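Workshop notebook, Amside bench room
Entry: Aug 26, 2023
Recorded by: Hilde Van der Linden

Purpose: review of small household articles for the Doltell storage catalogue. Two articles were handled on the white table and are entered below under their sheet numbers.
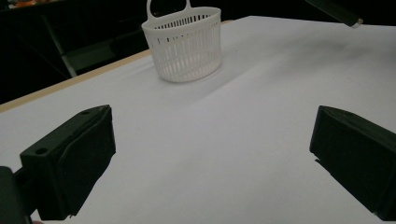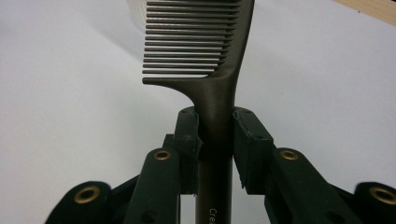 First, the white slotted basket, sheet 949; second, the bronze-brown comb, sheet 1,258.

Basket. Thin plastic, matte, with narrow vertical slots and a loop handle at the back of the rim. The solid band at the base is the preferred place for the catalogue label. The colour name is to be entered as "white" only, pending advice from Kramer.

Comb. Fine teeth and a long, narrow handle. The small white lettering on the handle is to be copied in full onto the sheet. Colour was first entered as black - this has been corrected to dark bronze.

It is proposed that the comb be listed under grooming and the basket under bathroom storage. Colleagues at Beltero prefer a single heading for both. The matter is left open until page 17 has been set.

Outstanding: handle length of the comb, rim width of the basket, shelf number for each.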